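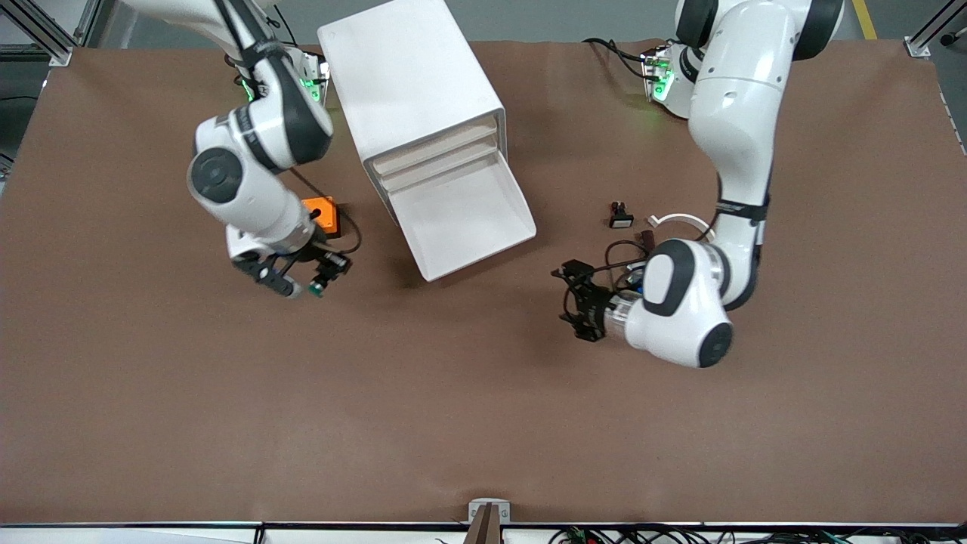
The replanner now runs on both arms at once, which was the main thing we promised you for this half of the grant. Until spring it took turns: one arm thought, the other waited politely. The rewrite, mostly Keyvan Moradi's work, gives each arm its own planning thread and a shared record of who has claimed which bit of air. It was developed on the small-parts bench, where the white drawer cabinet stands between the two arms and its bottom drawer, pulled fully out, takes up exactly the space both planners used to regard as free. An open drawer is a modest obstacle. It has cost us most of a quarter.

The trouble was in how the planner remembered it. Brevar, our scene tracker, stored the cabinet as one solid box, and an open drawer was treated as noise and tidied away. Tharun Thampi has split the model so that each drawer has its own joint and its own state, and the tracker may now say "I don't know" about any of them. It says so rather a lot. We prefer this to the previous confidence.

Results, such as they are. The regression suite has 902 recorded planning problems, of which 600 come from the old single-arm work and the rest from the two-arm bench. The old ones all still pass. The new ones pass too, except for 20 that involve loose cables, and we would like to be plain about those. The planner has no idea what a cable is. It sees a thin dark thing on a brown surface and decides, depending on the light, that it is either a shadow or a wall. Gervásio Furtado has a patch that marks them as "soft, avoid if convenient", a phrase which is now in the source code and will presumably outlive us all.

Replanning time is down to 2 seconds in the worst case. The proposal said one. We wrote the proposal before we had met the collision checker, and have since rewritten a good part of it, with the remaining delay sitting in the grasp sampler. Anselmo Aguirre thinks it can be halved by caching. He also thought this in the last report, but he has now started.

Spending is slightly under budget, chiefly since the second simulation licence never arrived and Villa, the open simulator we used in its place, has done well enough that we would like to move the money to compute. Please let us know if that needs a form. We assume it needs a form.

Still to do before July: get the cable patch through review, give the operator console a stop message that means something (at present it reads "plan unhappy"), and write the documentation, which Demetrio Echevarría has been assigned and has so far received with great calm. The interface to Zabala will slip into the next period. Their message format changed again, and we have stopped guessing at it until they publish a version with a number on it.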